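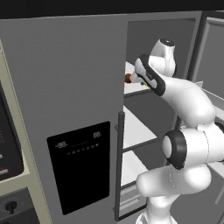

*The arm reaching for the upper shelf, fridge door open, in the sim.*

# Teaching the arm to reach into a fridge (in simulation first!)

I've wanted a fridge-fetching arm in our shared workshop for ages, and before I let a real one anywhere near a real door I do the whole thing in a simulated kitchen. You'll want a scene with a fridge, an arm model with a gripper, and a free evening. My project folder is called Clusetti, so swap in your own name wherever you see it.

## 1. Park the door

Start with the door already open. I know, opening it is the fun part, but get the reach working first. Lock the hinge joint in your scene file so a bump can't swing it back on you.

## 2. Place the base

Put the base in front of the opening, on the side away from the open door. My first try was too close and the elbow had nowhere to go. I backed it off 10 cm and suddenly the planner was finding paths all over the place.

## 3. Add two waypoints

Don't send the gripper straight to the item! I use:

- **Hover:** outside the opening, a bit higher than the upper shelf
- **Entry:** just past the shelf's front edge, fingers pointing in and slightly down

Run hover to entry and back with nothing to grab until it's boring. Ludmila Hubáček (she shares my bench) talked me into slowing the last stretch to 30 percent speed, and my shelf collisions pretty much stopped.

## 4. Check the collision shapes

If the arm freezes outside the fridge, look here first. My importer had wrapped the entire fridge in one solid box, so as far as the planner knew there was no inside at all. Give the walls, door and every shelf a separate shape. The door handle needs one too (ask me how I know).

## 5. Run a batch

Shuffle the item positions a little and let it run overnight. I got through 2,608 tries by breakfast, then sorted the failures by which link hit what. Mine were mostly the forearm against the door edge, so next I'm nudging the hover point away from the door and running it again.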